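Casual Sorting and Bin Preparation Assistants (2 positions)
Skarnano - Returns and Mixed Goods Room
Applications close 21/09/2018

Skarnano is seeking two casual assistants for its mixed goods room. The positions cover the receipt, sorting and re-binning of small household articles and toys, and the upkeep of the bins in which these are held. Hours are 20 per week, worked across weekday mornings. The initial term is three months, with the possibility of extension subject to workload.

About the work

Stock arrives from two sources. Flalora supplies cartons of discontinued household goods, mainly kitchen and picnic items. Michiels supplies mixed toys, generally without packaging. Neither source is sorted prior to delivery, and cartons commonly contain articles that do not match the consignment note.

Assistants empty each carton, separate its contents by type and enter each article in the Plillex register. Articles are then allocated to bins in small mixed sets. A set should include differing shapes and materials: plush items, moulded plastic figures, cups, wheels and other loose parts. Sets are changed over during the shift according to a written schedule kept at the bench.

Duties

Open, check and flatten incoming cartons
Sort articles by type, size and material
Record article codes, colour and condition in the register
Make up mixed sets and place them loose in the grey bins
Clear bins at changeover and return articles to the correct shelf
Wipe down bin floors and walls, and report cracks or sharp edges
Set aside damaged plush items for repair or disposal
Sweep or vacuum the carpeted areas at the end of the shift

Articles are not to be arranged in rows or stood upright in the bins. Cups may rest on their sides and figures may lie as they fall. Bins are working equipment and show wear; surface scratching is not recorded as a fault.

Requirements

Applicants must be able to stand for most of a shift and to lift a full carton from floor to bench height. Accurate data entry is essential. The register does not accept free text in the colour field, and a working knowledge of the code list is expected by the end of the second week. Training is provided by Els Koster.

Previous experience in a warehouse, op shop, toy library or similar is desirable. A forklift licence is not required. Enclosed footwear must be worn at all times.

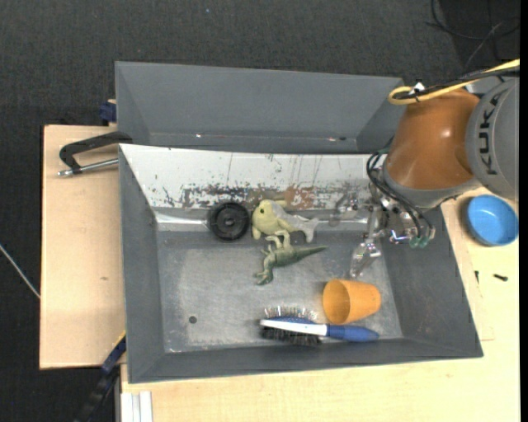
Mixed set in a grey bin, including a plush toy, a green dinosaur and an orange cup.

Conditions

The positions are casual and paid fortnightly at the company's Grade 2 rate, with casual loading. Rosters are issued each Thursday. An unpaid meal break applies to shifts longer than five hours. Tea and coffee are supplied, and a fridge and microwave are available in the lunch room. On-site parking is limited - applicants who intend to drive should say so in their application.

How to apply

Send a résumé and a covering letter of no more than one page to Seren Meredith, Goods Room Coordinator. The letter should state available mornings, earliest start date and the names of two referees. Applicants who applied in August need not reapply; their details have been carried over.

Shortlisted applicants will be asked to attend a paid trial shift of about 3 hours, supervised by Griet Verbeke. Enquiries regarding access to the building or adjustments to the trial shift may be directed to Els Van Leeuwen at the front office.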